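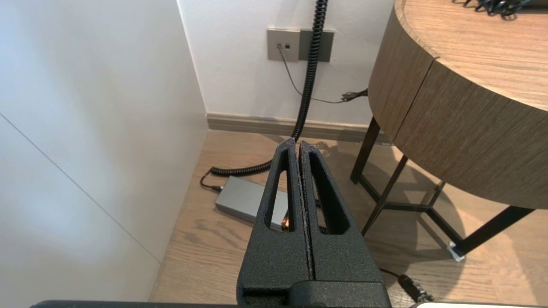

床头柜上到底该留什么?

留半夜闭着眼也要摸得到的东西,别的进抽屉。

先把结论写了,赶时间,后面的慢慢补。搬进Hiltness这边的公寓以后一直想写床边这一块,拖到现在,锅上还炖着东西,写到哪算哪。

背景交代一下。房子带家具,家具不能换,墙上不能打孔,合同里写得很清楚。所以网上那些什么床头壁灯、洞洞板、悬空搁板,统统跟我没关系。能动的只有摆在上面的、塞在里面的、拖在地上的。圆的床头柜,木头的,在床和墙中间那个角落里。第一眼觉得挺好看,住了几天开始骂人。

圆的问题在哪。方的床头柜,东西可以靠边码,书贴着边,水杯占一个角,怎么都能塞。圆的没有角。书放上去永远有一块悬在外面,纸巾盒是长方的,跟圆边怎么都不搭,推来推去最后总有一样掉下来。我那本看了一半的小说掉过,眼药水滚过,滚到床底下去了,趴地上拿衣架勾,勾出来一团灰,眼药水没勾出来。后来搬吸尘器才找到,已经过期了,扔。

所以第一件事就是清空。全部拿下来摊床上,桌面擦一遍,然后一样一样问自己,这个昨天夜里碰过没有。碰过的放左边,没碰过的放右边。右边那堆高得吓人。护手霜、超市小票、没拆的袜子(为什么会有袜子)、Pathak洗衣店的取衣单,还有一把不知道开哪里的小钥匙。取衣单上的衣服早拿回来了,单子还留着,我也不懂自己。

清空这一步花了10分钟,难得是后面。

难在什么地方呢,座机。房东配的,带线的那种,不能拔,因为楼下前台有事只打这个,快递上来也打这个。手机他们不打的。跟前台商量过,能不能登记手机号,前台说好的好的,登记了,下次照样打座机。行吧。座机就得留,那就围着座机来安排。

我的想法是座机往最里面推,靠墙,前面空出来。听筒线是那种卷卷的,最烦人,它自己会爬,今天理好了明天又搭到别的东西上面。试过拿皮筋扎,扎了以后接电话拉不开,整个机子被我从桌上拽起来一次,差点砸脸上。那以后不扎了,就让它卷在一边,规定那一边什么都不放。等于承认它要占地方。

这样一来桌面能用的就剩前半块。前半块放什么,下面说。
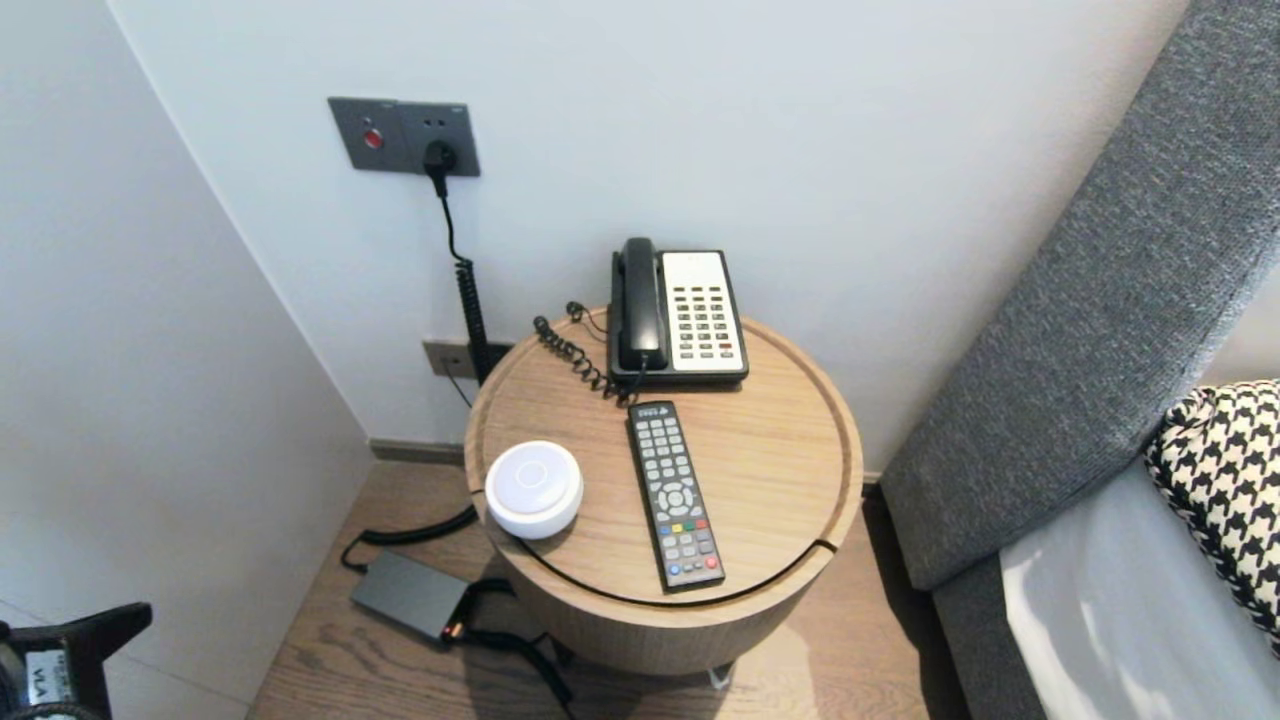

说回这个"半夜摸得到"的标准,我试了好几种摆法,最后定下来的规矩特别土:会用到的往前,不用看就知道在哪。遥控器斜着搁在电话前面,别竖着也别横着,斜着刚好顺着我躺下以后右手伸过去的方向,手一搭就是中间那个圆的方向键,再往下摸才是红绿黄蓝那排(那排我从来没按对过,一按就跳出个菜单,半天退不出去)。左前面留给那个白色小圆饼,小,矮,不挡手。然后就没了。水杯?水杯不放这上面,等下讲。反正这么摆了以后夜里没再碰掉过东西,就冲这个我觉得值。

还有墙角那些线。床头这面墙插座的位置不太讲理,插上去以后线顺着墙往下垂,到地上又多出一大截,电源块就那么躺着。我原来是眼不见为净的人,结果早上脚一伸,勾住,整根线跟着走,人差点跪下去。从此老老实实对付线。

买了一包Skuria的理线扣,魔术贴那种,便宜。优点,不留胶。缺点,黑色的,掉地上跟线一个颜色,找半天。我的做法很简单:先把每根线的头尾都认清楚,哪根是充电的、哪根是电话的、哪根是网的,认完了在靠近插头的地方缠一小条纸胶带,写字。字写大一点,我第一次写得太小,蹲在那儿拿手机打着光都看不清自己写的是"网"还是"风"。家里又没有风扇。

多出来的长度卷成圈,圈别卷太紧,卷完扣住,往柜子后面推。注意电话线不要跟充电线捆一起,以后要拔充电器的时候你会恨自己。我恨过。晚上11点,充电器坏了要换,解了好久解不开,最后拿剪刀把魔术贴剪了,还好没剪到线。

地上的电源块我本来想粘到柜子底下去,看了看,下面是细腿,撑开的那种,中间还有横撑,没有平的地方给你粘。再说家具是房东的,退房时胶印要扣钱。算了,靠墙放着,扫地时拎起来一下。

扫地顺便说一句,细腿的柜子有个好处,拖把能伸进去。之前住的地方是落地的实心柜,后面那条缝一年没见过天日,搬家那天挪开我都不想承认那是我住过的房子。现在这个,扫把歪着伸进去转一圈就行。坏处是腿往外撇,晚上光脚走过去会踢到小脚趾。疼。踢了两次,学乖了,下床从床尾绕。

再说抽屉。

抽屉是我最想写的部分,因为错得最多。这柜子的抽屉浅,又不是正方形的,柜身是圆的嘛,里面的形状多少有点别扭。我一开始买了分隔盒,Omitz网店上下的单,没量尺寸,凭感觉。到货,放不进去。退货要自己出运费,懒得退,分隔盒现在在厨房装茶包,意外地合适。

教训就是先量再买。还有一条,量的时候要把抽屉完全拉开来量,别拉一半。拉一半看着挺深,手伸进去后面就没多少了。我量了第二回,得到的结论是什么都不买,直接放。抽屉浅的话本来就叠不起来,叠不起来就不会乱到哪里去,买个盒子再把它切成小格,反而什么都放不下了。

不买盒子,那就靠规矩。规矩是抽屉里只许平铺一层,一样东西压到另一样上面,就说明该拿走一样了。听上去很严格,执行起来挺松的,我一般拖到关抽屉关不上才想起来。

白天我会把遥控器也收进去,桌面空一点,擦起来方便。晚上再拿出来。有人可能觉得多此一举,我也纠结过,下面刚好有人跟我吵这个。 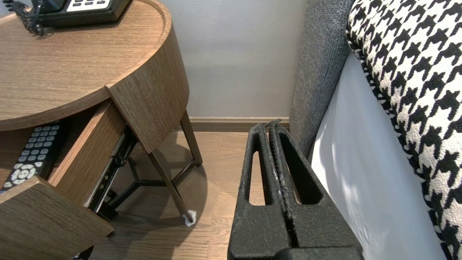
遥控器放抽屉等于没有遥控器,上一篇下面有位读者是这么留言的,说他家试过,收进去一个月就再也没人开过电视,最后大家都拿手机看,抽屉里那只电池漏了液也没人晓得。他的建议是遥控器必须放在看得见的地方,宁可少放一个杯子。

我看完想了半天,觉得他说得有道理,又觉得电视看得少了有什么不好。但是电池漏液这个提醒是真有用,我当天晚上就把遥控器的电池抠出来看了一眼,没事,又装回去。装反了,按半天没反应,以为真坏了,都准备给房东发消息了。

后来折中。睡觉前拿出来,早上铺床的时候收进去,等于跟铺床绑在一块做。单独做一件事我肯定忘,跟另一件已经在做的事绑着就不太忘。这招我在别处也用:洗衣服的袋子跟倒垃圾绑,浇花跟烧水绑。浇花那个失败了,花死了,烧水倒是没停过。

他后面还问床头放不放水。放的,我刚才说等下讲,差点忘了。

水杯不放床头柜上。原因是桌面边上有一圈,水洒出来会积在边上,木头的东西最怕这个。我有一次放了冰水,杯子底下全是水珠,早上起来一摸湿的,赶紧擦,幸好没留印子。但心惊肉跳。之前租的房子桌面留过一个白圈,押金就是这么没的一部分,从那以后我对木头桌面特别怂。现在水装在带盖的保温杯里,放床尾那边的椅子上。远是远一点,可是半夜口渴坐起来走两步也不会死。喝完躺回去反而睡得好,可能是心理作用。

擦桌面也有讲究。别用湿抹布直接上,拧到不滴水,顺着纹路擦,边上那一圈用手指包着布走一遍,灰最爱待在那里。再拿干布过一遍。整套5分钟不到就完了。不要喷东西,我买过一瓶号称木器用的,喷完滑得要命,遥控器放上去一碰就转,转完掉地上。那瓶后来拿去擦鞋柜了。

接着说那堆被我淘汰到右边的东西去哪了。因为光说"收起来"没有用,收到哪里才是问题。

护手霜,进浴室。我以前以为睡前会在床上擦,观察了自己一段时间,没有,一次都没有,都是洗完手顺便擦的。那它就该住在洗手池边上。

书,只留正在看的那本,放枕头边,不上柜子。看完归还书架。没看完又不想看的那种最麻烦,我有一本从十二月开始看到现在还在第一章,每次收拾都舍不得承认自己不会看了。这次狠心送去楼下的换书架。第二天又看见它了,还在那儿,别人也不想看。

充电线,一根。只留一根。原来那里有好几根,有的口我现在连设备都没有了。旧线全装进一个袋子,袋子放衣柜最上面,如果到明年夏天没打开过就整袋处理掉。这个办法是从网上看来的,出处忘了,感谢那位。

小票,拍照,扔。取衣单,扔。小钥匙,不敢扔。试遍了家里所有的锁,都不是。装进信封写上"不知道",先放着吧。以后退房交钥匙的时候房东可能会问我要,到那时再说。

衣柜那边也想动,就在床的另一头过去一点,白色的,门板很干净,一沾手印就看得出来。今天不写了,写衣柜要另开一篇,里面的情况比床头复杂十倍,我需要先做心里建设。

再补一个很多人会踩的坑,灯。床头灯我是建议能小就小,尤其桌面是圆的、又不大的时候。我上一盏灯底座巨大,漂亮是漂亮,放上去以后等于桌面没了一半,别的东西都只能贴着边站。送朋友了。现在靠房间顶灯加手机,阅读的话会夹一个夹子灯在书上,用完收走。夹子灯是Pathak洗衣店隔壁那家杂货铺买的,光有点发蓝,凑合。

还有一条跟床有关。床边包的是灰色的粗布,吸灰,还勾东西。理线扣的毛面碰上去就粘住,撕下来带出一点线头。所以带魔术贴的东西离床边远一点。我是把理好的线全推到靠墙那一侧,床这一侧干干净净,被子垂下来也不会带到什么。粗布上的灰怎么办,粘毛滚筒,滚一遍,比吸尘器好使。竖着滚,横着滚会把布纹里的毛带起来,看着像旧了好几年。

中间去关了个火。汤有点咸。继续。

讲一下维持。收拾谁都会,难的是收拾完过一个礼拜还认得出来。我之前每次都是大扫除式的,一口气弄到半夜,拍照,得意,然后几天之内原形毕露。这次改成小的:每天睡前扫一眼桌面,有没有不该过夜的东西,有就拿走,走到哪放到哪,反正别留在床头。杯子拿去厨房,小票塞包里,橡皮筋扔掉。很多晚上什么都不用拿。也有的晚上累得不行,看一眼,装没看见,关灯。第二天补。
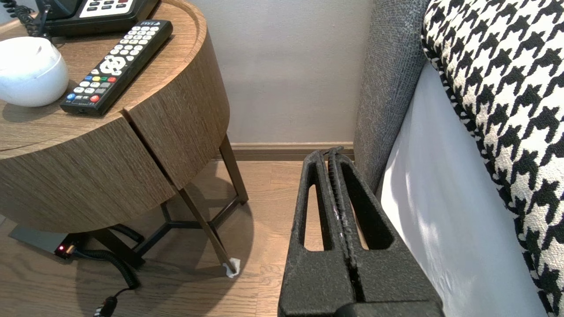 补的时候别补得太用力,这是我反复栽跟头的地方。一补就想着顺便把抽屉也倒出来,顺便把线也重新理一遍,顺便连地板都拖了,结果就是下次一想到要补就累,干脆不补。现在只准自己补昨天欠的那一点,别的一概不碰。

遥控器也是同样道理。忘了收就忘了收,白天躺在桌上也不碍事,又不是什么大罪。我前面写得好像很有纪律似的,真实情况是收进去的日子和没收的日子差不多对半开。擦桌子的时候挪一下就好了。

哦对了,有人私信问柜子怎么摆,要不要紧贴着床。我的经验是别贴死,留一条缝,手能伸进去那么宽。全贴死了掉东西下去捡不出来,而且抽屉拉开会不会蹭到床沿也要先试。我搬进来第一天柜子是斜着放的,抽屉一拉就往床那边顶,布都蹭毛了一点。转了个方向,让抽屉朝外,才顺。圆柜子就这点好,转一转没人看得出来,方的一转就歪。所以圆的我也不全是骂,有优点的。

另外转柜子的时候一定先把上面的东西拿下来。一定。座机的线是连着墙的。我就是没拿,转到一半听筒掉了,在地上嘟嘟嘟地响,前台还打手机过来问我是不是需要帮忙。原来他们会打手机的!!那之前登记的号码是有用的嘛,为什么平时不打,搞不懂。

地上垫一块旧布再转,细腿对地板还算客气,但砂子一进去照样划。先扫再垫再转,次序别乱。

费用算一下,有人每次都要问。理线扣一包,纸胶带家里有,粘毛滚筒家里有,分隔盒白买。没了。整个床头改造花的钱还不如我点一次外卖。时间倒是花得不少,来来回回折腾了两个晚上,中间有一半时间坐在床上翻那本第一章。

几个没解决的问题放在这里,谁有办法留言告诉我。

一是座机响的时候声音太大,调到最小还是能把人吓得坐起来。试过底下垫毛巾,没区别。垫毛巾还难看。

二是听筒线,除了让它待在那儿,有没有不影响拉长又不乱爬的办法。不要说换无绳的,不让换。

三是床底下那块地方到底要不要放收纳箱。我妈坚持要放,说空着浪费。我坚持不放,怕灰。目前空着,每次视频她都要问一句。

还有小钥匙,谁家在Hiltness这种公寓住过的,知道是开什么的麻烦说一声。我怀疑是信箱,可是信箱那把我有了。

下一篇写衣柜,或者写厨房那个分隔盒装茶包的事,看哪个先弄完。先去吃饭了,汤加了点水,现在又淡了。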